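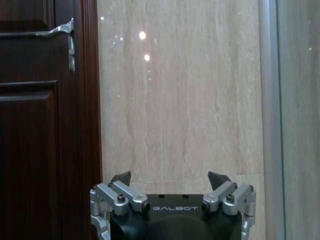 Puerta de tableros

La puerta de tableros, también llamada puerta de cuarterones o puerta entablerada, es un tipo de hoja de carpintería formada por un bastidor perimetral y uno o varios paneles rehundidos o resaltados. Se distingue de la puerta plana y de la puerta de tablas, en la que las piezas verticales se unen mediante barrotes.

Estructura

El bastidor consta de dos largueros verticales y de varios travesaños — superior, intermedio e inferior — ensamblados a caja y espiga. El travesaño intermedio suele coincidir con la altura de la cerradura y separa los tableros altos de los bajos. Cada tablero se aloja sin cola en una ranura del bastidor, con holgura suficiente para absorber la dilatación transversal de la madera maciza. La junta se remata con una moldura, que puede ir labrada en el propio larguero o clavada aparte. Si sobresale del plano del bastidor recibe el nombre de bolección.

Materiales

Las maderas más usadas son el roble, el nogal, la caoba y el pino. En hojas de interior es común el tablero de fibras chapado, más estable ante los cambios de humedad.

Fabricación en Restitz

El taller Rivadeneira, de Restitz, produjo hojas de cuatro tableros con travesaño inferior de 400 mm. Su catálogo de enero recogía el modelo 3479, con larguero de 125 mm, sustituido después por el 3573, de moldura escalonada.

Véase también

Cuarterón
Ensamble de caja y espiga
Marco (carpintería)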